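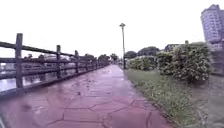

Chapter 2: Planning a Day on Foot

Contents | Previous | Next | Glossary

A day hike starts with the map. Before you pack anything, find your start, your finish and the highest ground between them. The Nustcombe to Furnville trail is used throughout this chapter. It leaves Nustcombe at 951 feet and tops out at 1,268 feet on Agbeko Ridge, a climb of 317 feet if there were no dips along the way. There are two dips, and both have to be climbed out of.

Add up every uphill stretch, including the short ones. The total is called the cumulative gain, and it tells you more about your walking time than the height of the summit does.

Next, mark the places where you could leave the trail early. On this route the side road to Prernusville is the only good one. In January plan to reach it before noon.

Section 2.1 covers reading contour lines. Bring a pencil and a ruler.

Comments

Is the gain table in 2.3 in feet or meters? My copy doesn't say.

Feet. It's in the note under the table.

We used this for our outdoor club. The Prernusville road was closed past the bridge when we went.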